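Can a robot do my chores yet? Your questions, my answers

I've been writing about household robots on this site for a while now, and the same questions keep landing in my inbox. So I've put them all in one place. Last updated in January, and I'll add to it when something changes.

So can I buy one that does the housework?

No, sorry! You can buy a vacuum, a mower, a window cleaner that clings on and frightens the cat. An arm on wheels that tidies your kitchen is still a research job. Most of the learning happens in simulated kitchens, where a dropped plate costs nothing and you can run the same chore all night.

What sort of chores do they practise?

Dull ones, mostly. Opening a cupboard, finding the thing, getting it out, putting it somewhere sensible. Putting away is the one my readers ask for most, and it's harder than it sounds (every door swings differently, and the shelf is never where you'd like it).
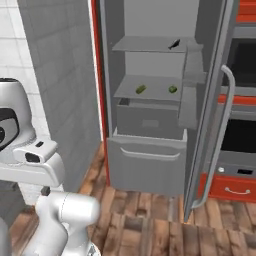
Simulated kitchen: cabinet door open, bottom drawer partly out, two small green things on the middle shelf.

Why is a cupboard so difficult?

Reach, mainly. You and I lean in, tilt our heads and feel about at the back without thinking. An arm has elbows in awkward places and has to get all of itself past the door. Olga Leitão, who tests arms at Traketti, told me her team ran one shelf task 328 times and it worked on 248 of them. I was rather impressed, until I imagined my own mugs in the other 80.

Could one make my dinner?

Parts of it, perhaps. Picking up a vegetable is fairly doable now. Slicing it is another matter, as the thing rolls and squashes and changes shape as you go, and a board with tools lying on it gives the robot one more decision to make before it even starts.

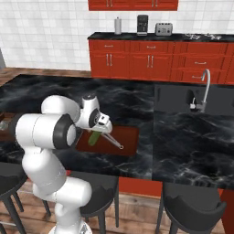
I'd happily do the chopping myself if something else would wash up afterwards. Florêncio Paiva wrote in to say he feels the opposite, so clearly we should share a kitchen.

Are workshops and factories further along?

Yes, by miles, as long as the job stays put. The Amaral workshop has an arm that moves the same tray from the same rack all day and it's very good at it. Shift the rack a hand's width and somebody has to come over and sort it out. Your kitchen is that moved rack, every single morning.

Does practice on a screen carry over to a real house?

Some of it does. Shapes and distances carry over nicely. Sticky drawers, crumbs and a wobbly hinge, much less so. I'd want to see any robot manage my own larder before I believed the video.
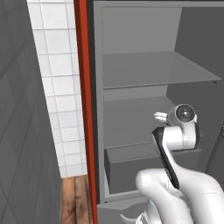
Gripper fingers reaching in below the shelf, with nothing in them.

What will it cost when it does arrive?

I don't know, and I'd be wary of anyone who says they do. Lurdes Garcia asked whether she should put aside 4,000 for one. Spend it on a decent dishwasher, Lurdes, and have a holiday with the change!

Can I send you a question?

Please do, the form is at the foot of the page. I read everything, though I can be slow to reply.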